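Minutes of the demonstration work meeting, Vusden workshop, 25th August

Present: the operators of both shifts, one person from Mekero, one from Hubmann.

1. Minutes of the last meeting
Accepted without changes.

2. State of the cloth task
We have 492 recorded demonstrations. Of these, 100 were made before the leader arms were adjusted and will be kept in a separate folder. Mekero asks for 40 more with the cloth starting flat on the table.

3. How we guide the arms
Several operators close both grippers too early. It was agreed to bring the tips to the edge of the cloth first, wait a moment, and then close. Slow movements are fine - jerky ones must be deleted and done again.

4. Delay in remote control
Hubmann reports a short delay on the right side. Fellholm will send a new cable in August.

5. Any other business
The operators wish for a higher chair at the control desk. No decision. 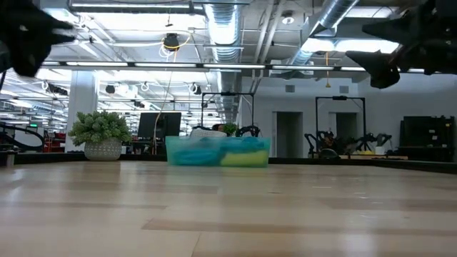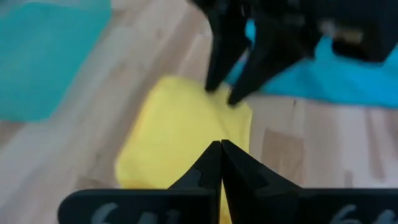 Annex to items 2 and 3: the work table and, second picture, the grippers at the yellow cloth.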